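3.2 Collecting the demonstrations

We gathered every example by hand, with one person working a pair of hand-held grippers over a flat white board.

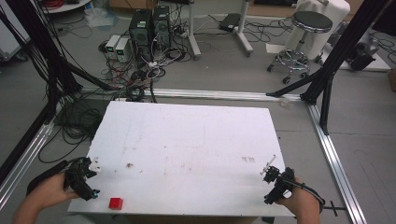
Figure 2. Two-handed collection with a small red cube on the board.

Each session ran for 92 minutes and gave us over 200 usable examples — far more than we had hoped for in July! The Mundberg set was recorded by 11 people, and their styles differ in ways we found exciting. Some nudge the cube first, others go straight for the grasp. We kept both kinds when training Bruvis.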